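Clementina Esteves keeps fruit the way other people keep houseplants, all over the house and within reach. She runs the tasting table at Jandenwood, a small cooking school that opened 14 years ago in an old shoe shop, and by nine in the morning she has already peeled something.

"I get so excited about a banana that looks finished!" she says, laughing. "When the skin goes dark, people head for the trash can, and I'm running after them with a baking pan. Mash it with an egg and a little flour and you have pancakes."

Her classes are built on handling fruit before cutting it. Students press an avocado near the stem, smell a pear, guess which mandarin will be sweeter (she is wrong plenty of times herself, and loves it). Apples go in a bowl with the pears when she wants the pears to hurry up.

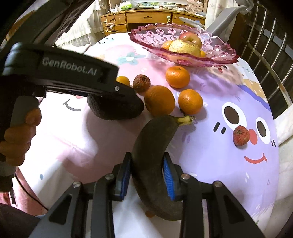
Nantana Prasertsri would keep the avocados out of it entirely. They bruise if too many people squeeze them, she says, and she would sooner buy them hard and wait 4 days on the counter.

Esteves takes the point, up to a point. "She's right about the bruises, and I tell everyone to use the whole palm, never the thumb. But how do you learn what ripe feels like if you only look?"

What she really wants to talk about is the bowl. She thinks every kitchen should have a good one, wide enough that the fruit on the bottom can breathe, and pretty enough that you walk past and take a pear. Hers at home holds almost 6 pounds, and in April it is mostly oranges, which she eats standing over the sink.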